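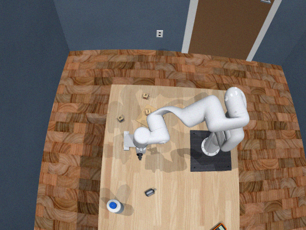 Pale timber tabletop on a patterned wood floor. Render: Wokside

Catarina Fonseca is running behind when I get to Circombe, so we do the interview walking. She's bought the old drapery on the corner and wants forty seats in it by September. Forty seats, one stove, one long table. No menu to speak of.

"People keep asking what the concept is," she says. "It's lunch. Soup, bread, something with beans. You sit where there's a gap."

She cooked for years in other people's kitchens, the last of them Morais, which closed when the lease went up. Did she see it coming? "Everyone saw it coming. The owner stopped fixing the coolroom. That's your sign."

The rent here is $210 a week. She says it twice, still a bit amazed. The catch was the plumbing. The grease trap had to be dug in out the back, and the neighbour wasnt thrilled. They're on good terms again now, she reckons. Tomatoes changed hands.

Upstairs, boxes everywhere. Abílio Amaral is on the floor with a calculator and a cold coffee. He's the business partner, also her cousin. They've put in $2000 each for the fit-out to start with, the rest is a bank loan he'd rather not discuss.

"I do the numbers, she does the onions," he says. Then, after a minute: "I do some onions."

They disagree on opening hours. She wants weekdays only, done by three. He wants Saturdays. Neither budges while I'm there. "Saturday is when people have money," he says. "Saturday is when I have a garden," she says.

The name isn't settled either. Her grandmother's soup recipe is the one fixed thing, kale and potato, sausage on the side so the vegetarians can have it to. I ask for the recipe. No.

What worries her most? Long pause at the back door, keys in hand. "Winter. Last one was dead quiet in this street. I walked it every night at six and the only lights on were the chemist and the fish and chip shop."

She's ringing the electrician before I've got my bag on my shoulder. There'll be a trial lunch on Sun 7 April, friends and neighbours, bring a bowl.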